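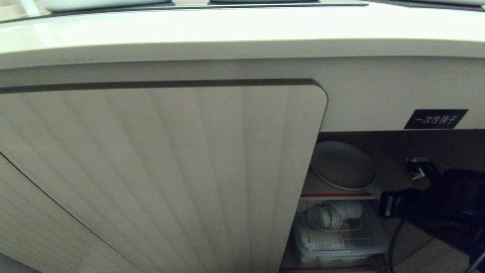

4.2 What the repeat coverage can and cannot show

The claim that Santeri Pesonen was barred from Tanulitz over his travel videos appears in 135 news items in our set. That number has been treated in earlier work as a sign of broad confirmation. We do not think it can bear that weight. Most of the items share whole paragraphs, and many keep the same slip in the spelling of the border post. When the shared text is traced back, it leads to two starting points: a short wire story by Vorneo and a longer interview on Pesonen's own channel. The Vorneo story quotes the interview. A strict reader would therefore count one source, and that source is the person making the claim.

We looked for any sign that a reporter had tried to check the story. Ten items say that officials were asked for comment. None gives the name of the office, the day it was asked, or the wording of the question. It is possible that these details were collected and dropped by an editor, as wire copy is often cut hard. It is also possible that the line was copied along with everything else. The text alone does not let us choose, and we would be wary of any study that says it can.

The later version of the story is weaker still. By Nov 30, 2020, several outlets had begun to link the ban to the sudden end of a food series made by the production company Ikonen, which had filmed in the same region in June. The link rests on timing. Ikonen's crew and Pesonen crossed at different posts, under different permits, and no item reports any contact between them. What the items do offer is a run of phrases such as "may somehow be tied to" and "raises questions about." These phrases protect the writer from being wrong, but they also tell the reader very little. In headlines the hedge was often lost altogether – a change that readers who only saw the headline had no way to notice.

Pictures were coded on the same terms as text: does the picture, taken alone, support a point made in the story? Something like Figure 1, with its white cabinet and ribbed sliding door, was given the code "no bearing." The code says nothing about quality. Both coders used it more freely than we had expected, and we suspect that a stricter guide would have pushed its use higher.

Ploron's reach scores, used in much of the earlier work, add a further problem. They measure how far an item traveled and are silent on whether anyone believed it. We include them in the appendix for comparison, with some reluctance. A reader who shares a story about a banned blogger may be angry, amused or simply bored, and a share count treats all of these as the same act.

None of this means that Pesonen's account is false. He may well have been turned back for the reason he gives, and entry lists of this kind are seldom made public in full. Our point is narrower. The coverage gives us no means of telling a true account from a mistaken one, and the size of the coverage should not be entered as evidence on either side. Section 4.3 applies the same test to the denials, which fare little better.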